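Search Brallus for Young Readers
Enter a word
Go

How a Robot Gets Its Examples

A robot that folds towels has to know when to close its hand, how far to reach, and what to do if the towel slides. Writing all of this down as rules is slow work. Towels come in many sizes. They lie in different shapes each time they are put down. A rule that fits one towel on one table may fail for the next.

Many robots are now built with a learning system. A learning system is a computer program that changes itself after it is given examples. In this article, an example means a recording of a task being done by a person, from start to finish. The program compares many examples and finds what they have in common. When it later controls a robot, it uses what it found to choose each movement.

This article explains where the examples come from. It uses a project called Grurkurness, which is run by the Uniyal workshop in Domilstead. The Grurkurness project gathers examples of housework.

What is inside one example

One example has three kinds of information, all recorded together.

The first is video. A video is a series of still pictures taken quickly, one after another. Each still picture is called a frame.

The second is motion. For every frame, the computer stores where the tool was in the room and which way it was tilted.

The third is the opening of the gripper. A gripper is the part of a robot that does the job of a hand. The computer stores how far apart the gripper's fingers were in every frame. When something is picked up, this number gets smaller and then stops changing, since the fingers are pressing on the object.

All three must be matched in time. If the video is a little behind the motion, the program will learn to close the gripper too early or too late. Matching them is called synchronizing. At Uniyal it is checked before anything else.

A tool that stands in for the robot

It is possible to gather examples by steering a real robot from a distance. This works, and it gives very exact motion records. It also needs a robot in every place where examples are gathered. Robots are heavy, they take a long time to set up, and most do not fit in a small room.

The Grurkurness project uses a hand-held gripper. It is a tool with two fingers that face each other, and a person holds it and moves it through the task. When the person squeezes the handle, the fingers come together. When the person lets go, they move apart. A camera is fixed to the tool, so it goes wherever the tool goes.

The fingers of the tool are built in the same shape as the fingers of the robot. This matters. A human hand has a thumb and four fingers, and it can roll a coin or feel the edge of a page. A gripper with two fingers cannot do these things. If the examples showed bare hands, the program would see many actions that the robot has no way of copying. With the tool, the person is limited in the same way as the robot. Anything that can be done with the tool should be possible for the robot as well.

Some tasks need two grippers, one for each hand. Shaking out a pillowcase is one of these. Each gripper then has its own recording, and the two recordings are joined by the computer.

The inner sides of the fingers have pads on them. A pad with a pattern pressed into its surface grips cloth better than a smooth one does. A person gathering examples should look at the pads before starting, and should stop if one is loose or torn.

Why the camera is on the tool

A camera on a shelf would see the whole room. It would also see the back of the person for much of the time, and the person would often block the object. A camera on the tool sees the space between the fingers, and that is where most of the important things take place.

The camera has a very wide lens. A wide lens takes in the object, the surface under it, and a large part of the room. Straight lines near the edge of the picture may look bent, and the corners may be dark. These are normal effects of the lens. The program can work with them as long as the same kind of lens is used on the robot.

The room in the picture has a use, too. The computer follows fixed things such as shelves, door frames, and the lines between tiles. As the tool moves, these things shift in the picture. From the shift, the computer works out how the tool has moved. A plain white wall is hard to use for this. A wall with lines and objects on it is easier.

Steps for recording one example

1. Choose a task and say it in one sentence, such as "Move the bowl to the other end of the blanket." Everyone who records the task uses the same sentence.

2. Put the objects in their starting places. Change the starting places a little for each new example.

3. Hold the tool still with the fingers open. Start the recording.

4. Do the task at a steady speed. Very quick movements make the frames blurry.

5. Keep the object in view of the camera as much as possible.

6. Hold the tool still again at the end. Stop the recording.

7. Write down whether the task was finished. Mistakes are written down as mistakes and are kept in a separate folder.

Step 2 is often skipped by beginners. Suppose a bowl is put in the same spot every time. The program may then learn to reach for the spot and pay no attention to the bowl. In tests it will seem to work well. When the bowl is moved, the robot will close its gripper on air.

Why so many are needed

The first Grurkurness set has 3,472 examples. It covers 7 tasks, and 2 of those tasks need a gripper in each hand.

A set of this size has to contain differences. The people who plan it make a list of the things that should change from one example to the next:

- the color and pattern of the cloth
- the place where the object starts
- the light, from early morning to evening
- the height of the surface
- the other things in the room
- the person holding the tool

The fifth item may be surprising. A laboratory table with one object on it makes a neat picture. Homes are not like that. They have shelves with packages on them, cords, bottles, buckets, and clothes on hooks. A program trained only on neat pictures can be confused by an ordinary kitchen or bedroom. If the examples are recorded in rooms that people use, the program has to learn which parts of the picture belong to the task and which parts can be ignored.

Cloth is a special case. A bowl keeps its shape when it is lifted. A blanket does not. It can crease in so many ways that no two examples are the same, even if they are recorded one after the other. For this reason, tasks with cloth are given a larger share of the set.

Checking the examples

After recording, each example is watched by a person. The checker looks for blurry frames, missing motion, and a wrong task sentence. Private things are also looked for. A letter with an address on it or a family photograph may be in view. The checker can cover that part of the video or remove the example. Every household has to agree before any recording is made there, and may change its mind later.

The checked examples are then split into two groups. The larger group is used for learning. The smaller group is put aside and is not shown to the program during learning. Later it is used as a test. If the program does well on examples it has seen and poorly on the ones put aside, it has memorized too much and learned too little. More examples, with more differences between them, are the usual fix.

Words used in this article

Example: a recording of one task, done once
Frame: one still picture from a video
Gripper: the part of a robot that holds things
Learning system: a program that changes itself after being given examples
Set: a large collection of examples
Synchronize: to match in time

The view from a hand-held gripper

The two black fingers nearest the camera belong to the tool that carries it. Each has a blue pad on its inner side, with a fine grid pattern. Part of a second gripper is at the far right, held in a hand. The surface is a bed with a striped blanket, and a yellow bowl is near the blanket's far left corner. Lines that a computer could follow are found on the tiled wall and at the doorway. The dark corners come from the lens.

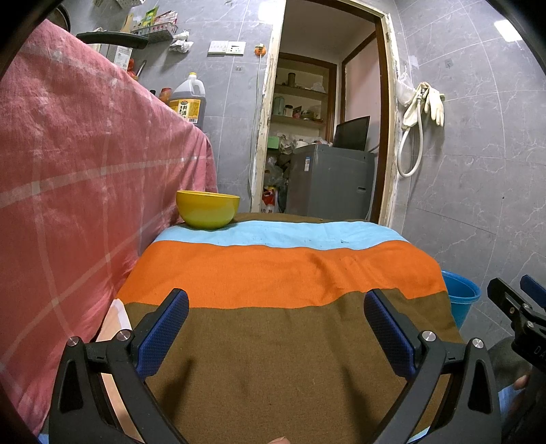 Reader comments

We read this in class. Our question is whether the robot knows it is a bowl or just knows where to put its fingers. Our teacher said to ask here.
Grade 5, Domilstead

Reply from Brallus: It depends on the program. Some are given the names of objects in the task sentence. Others only connect pictures with movements and have no names for anything.

I made one out of kitchen tongs and taped a sponge on each side. It can pick up socks but not a pencil. What should I use for the pads?
Age 9

Try the rubber mat stuff that goes under rugs. That worked on mine but you need an adult to cut it.
Age 11

In step 7, why do you keep the mistakes if the robot is supposed to copy the good ones?
Age 10

Reply from Brallus: They are not used for copying. Some programs are trained to tell a finished task from an unfinished one, and they need both kinds.

Could you put the word list at the top next time? My daughter got stuck on "synchronizing" and we only found the list afterward.
A parent

Last updated: July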